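8 min read

3.2 Who came back for the second visit

I'll start with the bit that surprised me. We sent 279 invitations from the Dresden clinic for a repeat blood pressure check, and I'd assumed the people with the highest first readings would be the keenest to return. They weren't. The best attenders were people whose first reading was only just over the line, and I spent a good while going back through the spreadsheet looking for my own mistake (I've made plenty of those).

Part of it may be the letter. Ours was based on the one used in the Linach study, which is polite but long - the date of the appointment doesn't turn up until the second page! People with high readings also got a leaflet on medicines in the same envelope, and I can well imagine that putting someone off. We changed the letter in January, too late to help this round.

Travel mattered less than I'd thought. The Erketti team found that patients living further out missed more visits, but in our group the gap was small, and it shrank again once we allowed for age. I wouldn't lean on that too hard, as we had very few people from the outlying villages.

The thinking and memory tasks given at the same visit are reported in section 9. 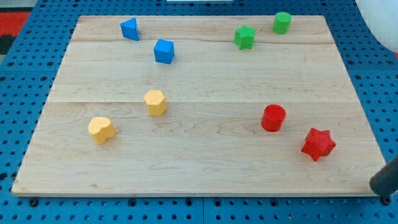

Figure 2. Coloured blocks on a wooden board, two each of blue, green, yellow and red.

Fawzy, reading an early draft, felt that we were making too much of the letter, and that a phone call the evening before would probably bring in more people than any rewording. I think that's fair. We didn't ring anyone, so I can't say how much difference it would have made, but a call is now written into the plan for the next round, where we hope to invite 400 people.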